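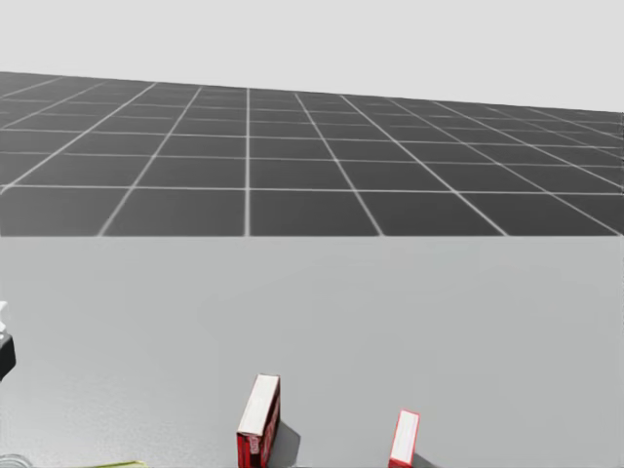
탁상 집기 시뮬레이션의 렌더링 화면. 아래쪽에 붉은색과 흰색의 좁은 상자가 서 있고, 왼쪽 가장자리에 로봇의 일부가 보인다.

메테데티 접촉 결함(영어: Metedetti contact fault)은 탁상 조작용 로봇 시뮬레이터 메테데티에서 발생한 충돌 판정 오류이다. 폭이 좁은 직립 상자의 충돌 형상이 화면에 표시되는 형상보다 얇게 생성되는 현상을 가리킨다. 이 오류가 포함된 환경에서 학습한 집기 제어기는 실물 상자에 지나치게 큰 힘을 가하였으며, 호코타노 물류 시험장에서 포장 파손과 그리퍼 손상이 잇따르는 원인이 되었다. 보고서와 사용자 문서에서는 '얇은 상자 문제'라고도 부른다.

개요

메테데티는 로봇 소프트웨어 업체 프레네다르가 개발한 시뮬레이터로, 탁자 위의 소형 포장 상품을 집어 옮기는 작업의 학습과 평가에 쓰인다. 물체마다 표시용 형상과 충돌용 형상을 따로 저장하며, 충돌용 형상은 계산량을 줄이기 위해 표시용 형상을 단순화하여 자동으로 만든다. 결함은 이 단순화 단계에 있었다. 렌더링 결과에는 차이가 나타나지 않으므로 화면만 검토해서는 오류를 발견할 수 없었다.

발생 경위

호코타노 시험장은 시뮬레이션에서 학습한 제어기를 별도의 보정 없이 실제 설비에 적용하는 방식을 채택하고 있었다. 2023년 1월 17일 오전 운전 중 로봇 팔이 세워 둔 종이 상자를 집는 과정에서 상자의 옆면이 눌려 터졌고, 같은 날 오후에는 다른 품목에서 그리퍼 손가락의 고정부가 휘었다. 운전원은 두 번째 사례 직후 비상정지를 작동시켰다. 인명 피해는 없었다.

시험장은 처음에 힘 센서의 영점 이탈을 의심하여 센서를 교체하였다. 그러나 교체 후에도 같은 파손이 재현되었으며, 상자를 눕혀 놓은 경우에는 발생하지 않았다. 이에 따라 조사는 설비에서 학습 환경으로 옮겨 갔다.

원인

조사는 외부 시험 기관인 만수르 연구소가 맡았다. 연구소는 메테데티의 물체 목록에서 거의 800종의 충돌 형상을 실측 치수와 대조하였고, 이 가운데 36종에서 허용 범위를 벗어난 오차를 확인하였다. 해당 품목은 모두 밑면에 비해 높이가 크고 윗면이 좁은 직육면체 포장이었다.

보고서가 지목한 직접적 원인은 형상 단순화 과정의 여유값 처리이다. 메테데티는 물체끼리 겹치는 것을 막기 위해 충돌 형상의 각 면을 안쪽으로 조금 줄인 뒤, 접촉 계산 단계에서 같은 값만큼 되돌린다. 특정 비율보다 좁은 물체에서는 축소가 두 번 적용되고 복원은 한 번만 이루어졌다. 그 결과 시뮬레이션 속의 손가락은 화면상의 상자 표면을 지나 안쪽까지 닫힌 뒤에야 접촉을 감지하였다.

제어기는 이 조건에 맞추어 손가락 간격을 실제 상자의 폭보다 좁게 지정하도록 학습되었다. 실물에서는 손가락이 목표 간격에 도달할 수 없으므로 위치 제어부가 구동력을 계속 높였고, 포장재나 손가락 고정부 가운데 약한 쪽이 먼저 변형되었다.

보고서는 다음 사항을 간접적 원인으로 들었다.

평가 지표가 집기 성공 여부만을 기록하고 접촉력의 최댓값을 남기지 않은 점
실제 설비의 힘 제한값이 50 N으로 설정되어 있어 얇은 종이 포장을 보호하기에는 높았던 점

영향

호코타노 시험장은 해당 제어기의 사용을 중단하고 직립 상자의 취급을 수작업으로 전환하였다. 메테데티를 사용하던 다른 기관에서도 기존 학습 결과를 다시 검토하였다. 시뮬레이션에서 높은 성공률을 보인 제어기 중 일부는 수정된 환경에서 같은 상자를 밀어 넘어뜨리거나 손가락을 충분히 벌리지 못한 채 접근하는 것으로 나타났다. 원통형 물체와 낮은 용기는 단순화 방식이 달라 결함의 영향을 받지 않았다.

후속 조치

프레네다르는 같은 해 6월 수정판을 배포하였다. 수정판에서는 여유값을 물체의 가장 짧은 변에 비례하도록 바꾸었으며, 표시용 형상과 충돌용 형상의 치수 차이가 2 mm를 넘으면 환경을 불러올 때 경고를 출력한다. 두 형상을 겹쳐 보여 주는 검사 화면도 기본 기능에 포함되었다. 이전 판에서 만든 충돌 형상은 자동으로 갱신되지 않으며, 사용자가 물체 목록을 다시 변환하여야 한다.

호코타노 시험장은 힘 제한값을 품목별로 설정하는 방식으로 운전 규정을 개정하였다. 새 제어기는 속도와 힘을 낮춘 상태에서 시험 운전을 마친 뒤에만 정규 운전에 투입할 수 있으며, 목표 간격에 도달하지 못한 채 구동력이 상승하면 손가락을 열고 정지하도록 하였다.

평가

만수르 연구소는 보고서에서 이 결함을 시뮬레이션과 현실의 차이에서 비롯된 일반적인 성능 저하와 구분하여, 검증이 가능했던 소프트웨어 오류로 분류하였다. 프레네다르는 분류에 동의하면서도 실제 설비의 힘 제한은 시뮬레이터의 정확도와 무관하게 설정되어야 한다는 의견을 부록에 덧붙였다.

같이 보기

충돌 검출
로봇 그리퍼
비상정지 장치
힘 제어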